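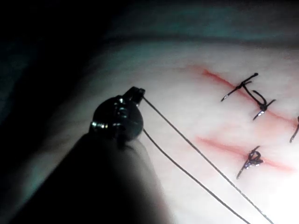 Is it doing that by itself or is somebody driving, one of you asked before the demo had really started, and the answer from the console was: somebody's driving, for the first half anyway. Good question to start from. The whole visit hangs on it, so keep it in mind reading these.

Notes from the open day at Beaulieu, 15/05/2025
Unit: Robots that handle soft things
For people who came and people who missed the bus. Typed up fast, check anything odd against your own notes.

What we went to see

Suturing. Two arms, practice pad, needle, thread. Beaulieu runs the open day in the training wing, second floor, and the suturing bench is the one with the line. The software on the console is called Flurnirum. The arms report joint positions and the cameras feed in separately, which caused some confusion in our group. Joint data says where the robot thinks its tip is. Camera says where the tip looks to be. On a long thin cable-driven instrument those don't agree. Write that down, it comes back in every single section.

Part one: operator driving

Operator sits at the console, hands in the controls, eyes on the picture. Hand motion gets scaled down. Ratio is adjustable and they left it at 4 to 1 for us, so a big comfortable hand movement becomes a small one at the wound. Tremor filtered out too. No force feedback on this setup. None. The operator judges tension by looking: is the thread straight, is the edge of the wound lifting, did the pad move.

Order of work for one stitch, as called out from the console:

Pick up needle, get the angle right in the jaws
Bite on the near side, drive through, follow the curve
Come out the far side, let go, regrab
Pull the thread through, leave a tail
Wrap, grab tail, pull down, repeat for the knot
Cut

Most of the time goes to step one. That surprised people. A needle sitting a few degrees off in the jaws will go in fine and come out in the wrong place, so they fuss with it. Hand to hand, turn, look, hand back.
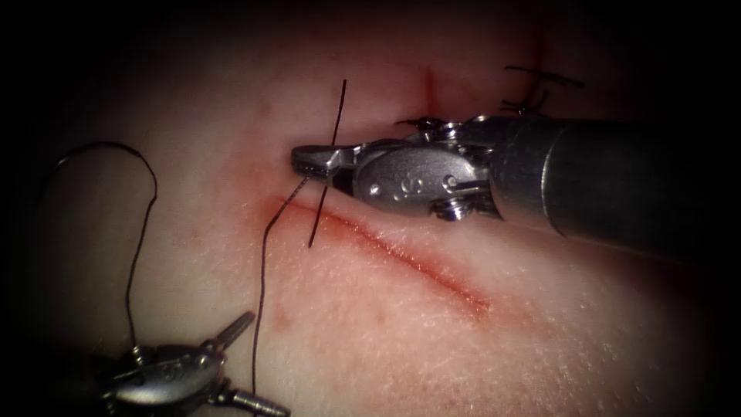 And all that fussing is the part that's hard to automate. Regrasping looks like nothing, a pause between the interesting bits. But the needle can turn in the jaws, the thread drags on it from behind, and the camera sees a curved thing edge-on half the time and has to guess wich way it's bent. The operator doesn't think about any of this. Ask them how they know the angle is right and you get a shrug.

Thread management, same deal. Slack thread wanders. It goes under the instrument, over the last stitch, round the other jaw. Second arm spends a lot of its life just keeping thread out of the way. In your reports please don't write that the second arm was "idle". It wasn't.

Part two: the machine takes a turn

Controller they were showing is Kerkier. Learns from recorded operator runs. No hand-written rule for "now wrap", it predicts the next bit of motion from the camera views plus joint data, does that bit, looks again. Training set for the demo was 66 recorded stitches. Half of those, 33, came from a single operator, and the bench staff were pretty open that the controller has picked up that person's style, including a habit of pulling the thread long before wrapping.

Operator keeps a foot on the pedal the whole time. Pedal up = arms stop where they are. They used it 2 times while we stood there, both times during the pull-through. Nothing dramatic, thread had got somewhere it shouldn't be and they took over, cleared it, handed back.

Asked what it's worst at. Answer: knowing when to stop pulling. See no force feedback, above. Too little and the wound gapes, too much and the edges pucker or the stitch cuts into the pad. From a camera, tight and nearly tight look the same.
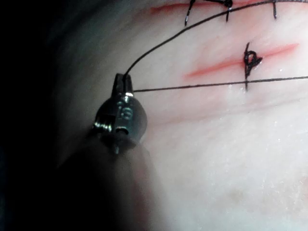
Why wrist cameras

Overhead view is good for planning. Where's the wound, where's the last stitch, where's the loose end. Bad for contact, the instruments block it right when you need it. Wrist view is the other way round: close to the tip, and the instrument itself eats a chunk of the picture. So you use both and let the controller work out which to trust. Ullov, the group at the next bench, is trying it with wrist views only. They said come back in December.

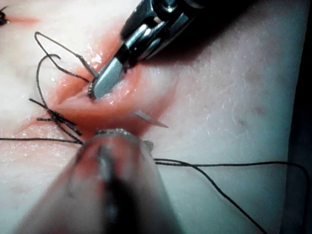 Driving the needle is where the two arms really have to agree. One pushes or pulls, the other has to hold the tissue still, and if it holds too far away the edge just folds and the needle skids. So the tips work close, one on each lip of the wound. Look at how little needle there is to go on at that moment: only the point is out, a short sliver on the right-hand side, and everything else about its position has to be inferred. Meanwhile there's a loop of thread standing up at the top left that will have to go somewhere on the pull-through. Same point as part one, thread is its own problem.

Terms you'll need

Needle driver: the instrument that holds and pushes the needle
Clevis: the forked joint the jaws hang from
Bite: how far from the wound edge the needle goes in
Throw: one wrap of a knot, pulled down
Takeover: operator resumes control mid-task
Teleoperation: human drives, robot follows. Not autonomy, however good it looks

For next time

One page, no more. Pick one step from the list in part one and say what the controller would need to see to do it, and from which camera. Then say what it can't see. Sketches are fine, by hand is fine.

Also read the chapter on cable-driven wrists, at least the bit about backlash. If you have the Beaulieu visitor badge still, bring it back, they want them returned and I've got a envelope going round.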